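Club > About > Our Story

Fixtures Teams Coaching Join Contact

Search this site Enter keyword Go

Hi, I'm Ehsan Bangash, and I run Mordale Football Club with a lot of help from people who should probably be home having dinner. I started out coaching the under 12s, mostly because my own kid wouldn't get out of the car unless I came too!

Now we've got 325 registered players, from tiny ones in giant socks up to the seniors, and we train every Wednesday at Sandhu Park. All levels, all welcome. 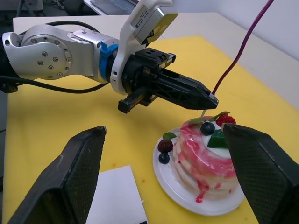
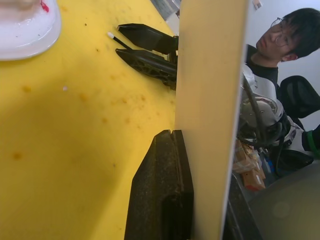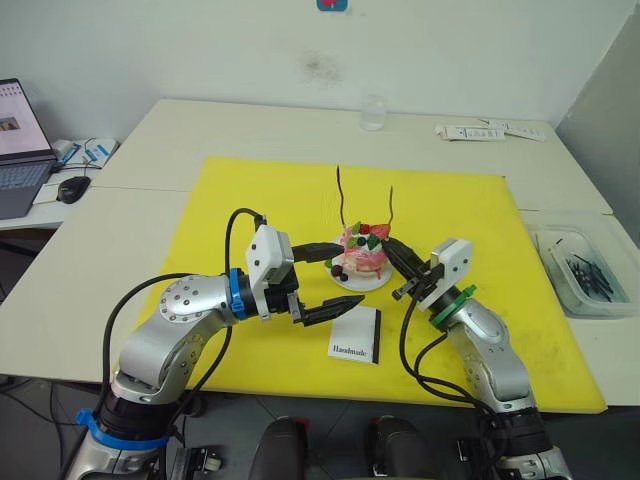 We play in the Wavanard League, boys and girls, and our women's side went up a division last season (I lost my voice for two days). Prulico sponsors the shirts, and we raised 4000 dollars ourselves for the new goals - 3000 of it from one very long raffle night. We're big on birthdays too. If yours falls on a training night, tell your coach and we'll put out a decorated cake on a plate, like the one in the last photo, and the whole squad will sing at you, badly.

Want to try a session? Bring cleats, shin guards and water. The first one's free, and parents can stay and watch - there's coffee in the clubhouse.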